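Skuritz Dolten sofa review: four months of sitting on it

Short version: comfy, cream, too big for the lift, would buy again with reservations. Long version below, written in bits between school runs so bear with me.
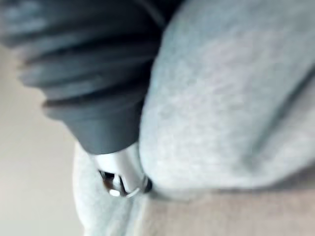 Carys Mullane
Homewares reviewer

Paid $2000 for the Dolten in the cream leather, plus $200 delivery, from Azevedo. Own money. The fabric version is $300 less and if you've got a cat, stop reading and get that one.

Ordering. Fine. Website's clunky, wouldn't let me go back and change the leg colour without starting over. Swatches came in the post pretty quick but the cream swatch was tiny, size of a biscuit, and looked greyer under our kitchen lights than the real thing does. Ask for two and hold them together. Told six weeks, got nine. One email to say sorry, no discount.

Delivery. Measure your doorways. Then measure the hallway, and the turn at the end of the hallway, which I didn't. It comes in sections so it does go round corners, but our lift said no and the two blokes took it up the stairs at 7 am, very cheerfully considering. They wanted another fifty for the stairs. Azevedo knocked it off when I rang and grumbled, so ring and grumble.

Putting it together is metal brackets that slide into each other. No allen key, hooray. Instructions are one sheet, and the drawing for the arm is backwards. Took us forty minutes with an argument in the middle. The brackets want a proper shove, you'll think you are breaking it.

Comfort. Firm for the first month, firmer than the showroom one, which has obviously had a thousand bums on it. Now it's lovely. The seat is deep. I'm 163 cm and my feet don't touch the floor if I sit right back, so I end up sideways with a cushion behind me. My other half is tall and thinks its perfect. Naps: excellent, the arm is soft enough to use as a pillow and I do, most Sundays... well, most afternoons.
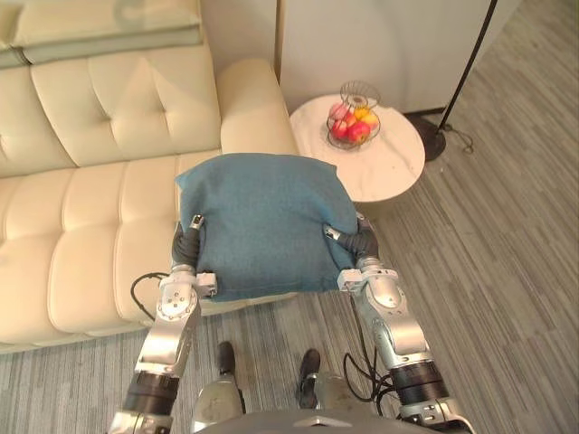
Teal cushion not included.

Looks. More going on than I'd normally pick, what with the buttons up the back and the channels in the seat. I wanted plain. Got talked round. Grew on me. The cream keeps a dark room from feeling like a cave and it goes with most colours you chuck on it, teal especially. Mustard looked awful. Returned the mustard.

Crumbs though. The channels collect everything. Toast, glitter, a Lego sword, somebody's earring. You need the skinny vacuum nozzle and you need it weekly. The button creases are worse, I use a soft paintbrush for those and feel ridiculous. 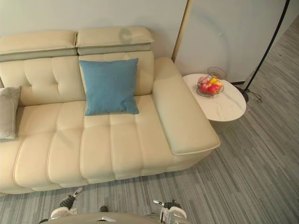
Marks. Jeans are the enemy. Got a blue tinge on the front edge within a fortnight. Rurkar leather cleaner, the milky one, took off nearly all of it after three goes with a white cloth. Don't use baby wipes, I did on the old couch and it went tacky and then it cracked. Conditioner twice a year according to the leaflet. Have done it once, smelt like a saddle shop for two days. Biro: still there. Turned that bit into the kids' end.

Sun fade, can't say yet. Ours is away from the window on purpose.

Noise. It squeaks when you get up, leather on leather. Less now than at first. Visitors laugh.

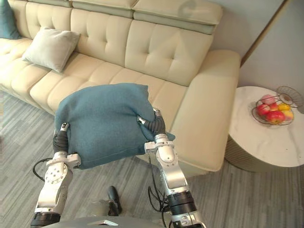 4 min read

Versus the old one. Our last couch was a $1000 fabric thing from a chain place and the middle sagged in under two years. The Dolten hasn't sagged at all so far, though the spot I always sit in has gone a bit wrinkly. The warrantee is ten years on the frame and only two on the leather, and wrinkling is "natural character" apparently. Read that page before you pay.

Things I'd change:
Shorter seat depth option
Legs a touch higher, my vacuum won't fit under
A bigger swatch
Someone redraw the arm diagram please

Who's it for: tall people, nappers, homes without cats or felt pens. If you're short, try it in store with your shoes off and stay on it a good ten minutes.

Score 7.5 out of 10. Was going to be an 8, then I lost another earring.

Update, October: Azevedo have put the stairs fee on the checkout page now. Still fifty.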